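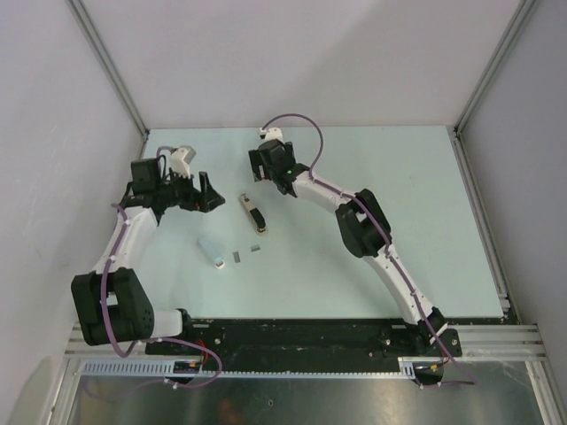 Call for Participants: Desk Organization and Small Office Supplies Study

Lumenta Workplace Studies, Gondumport
Posted 29/01/2024

Lumenta Workplace Studies invites adults who live or work in the Gondumport area to take part in a study of how people arrange, use and put away the small items found on an ordinary desk. The study is concerned with staplers, erasers, tape, clips, pens and similar supplies, and with the habits people form around them over the course of a working day.

Background

Office supplies are purchased in large quantities by schools, clinics, public offices and private firms, yet there is little published information on what happens to them once they reach the desk. Items are borrowed and not returned, drawers fill with duplicates, and a stapler that is needed several times an hour may be stored out of reach. The results of this study will be used to prepare a guide to desk layout and shared supply storage, which will be made available to participating workplaces without charge. A first version of the guide is planned for September.

Who may apply

Applicants must be 18 years of age or older and must be able to attend in person. We welcome applications from people who work at a desk every day as well as from those who do so only occasionally, including students, teachers, reception staff, bookkeepers, and people who manage a household from the kitchen table. Both left-handed and right-handed participants are needed. Left-handed applicants are particularly encouraged to apply, as they were underrepresented in the previous study.

No special training is required. Applicants should be comfortable handling light objects, opening and closing drawers, and using a standard desk stapler. Persons who use an assistive device or who have limited use of one hand are eligible, and the height of the work surface can be adjusted upon request. Employees of Lumenta and members of their immediate households may not participate.

What participation involves

Each participant attends 2 sessions at the Vindura Building. The sessions are held on separate days and are scheduled individually.

In the first session, the participant is given a selection of small supplies on a tabletop and is asked to arrange them as he or she would for a morning of paperwork. The participant then completes a series of short tasks, such as stapling and sorting a set of forms, correcting a penciled worksheet, and preparing envelopes for mailing. At the end of the session, the participant clears the surface and puts the items away in a storage tray.

In the second session, the same supplies are provided in a layout chosen by the study staff. The participant completes a comparable set of tasks and then answers a written questionnaire concerning reach, comfort and ease of finding each item. Participants are free to move any item at any time during either session. There are no right or wrong arrangements, and speed is not scored.

Between sessions, participants are asked to keep a brief log of the supplies they use at their own desks. A printed form is supplied for this purpose. The log should be kept for 5 working days and returned at the second session. Participants who do not have a regular desk may record their use of supplies at any table or counter.

Compensation

Participants who complete both sessions and return the log will receive a single payment of $400. Payment is made by check and mailed to the address provided on the enrollment form. Participants who withdraw after the first session will receive a partial payment, the amount of which is stated in the consent document. Parking at the Vindura Building is free for study participants. Other travel costs are not reimbursed.

Privacy and consent

All participants will receive a written consent document before the first session and will have an opportunity to ask questions. Participation is voluntary, and a participant may withdraw at any time without giving a reason. Questionnaires and logs are stored under a participant number and are kept separate from names and addresses. Employers are not informed of an individual's participation, and no individual results will be released to them.

How to apply

Application forms are available at the Lumenta front desk, on the ground floor of the Vindura Building, and at the information counter of the Arkora Business Center. Completed forms may be returned to either location or mailed to Lumenta Workplace Studies, Desk Organization Study, Vindura Building, Gondumport. Please print clearly and include a daytime telephone number.

The form asks for the following:

Full name and mailing address
Age and preferred hand
Type of work or study, and usual number of hours spent at a desk each week
Times of day when the applicant is available
Any adjustments needed to the seat or work surface

Applications are reviewed in the order in which they are received. Applicants who appear eligible will be contacted by telephone to arrange a first session. Those who cannot be placed will be notified by mail and may ask to have their forms kept on file for later studies.

Information for employers

Workplaces that wish to distribute this call to their staff may do so freely. An organization that would like several employees to take part should ask each of them to submit a separate form. Group applications cannot be accepted. Lumenta also welcomes donations of unused supplies in their original packaging, in particular staplers, erasers and correction tape. Items may be left at the front desk during business hours, and a receipt will be provided on request.

Questions about eligibility or scheduling may be directed to the study office at the Vindura Building, Room 9. Persons who require this notice in large print may request a copy from the same office.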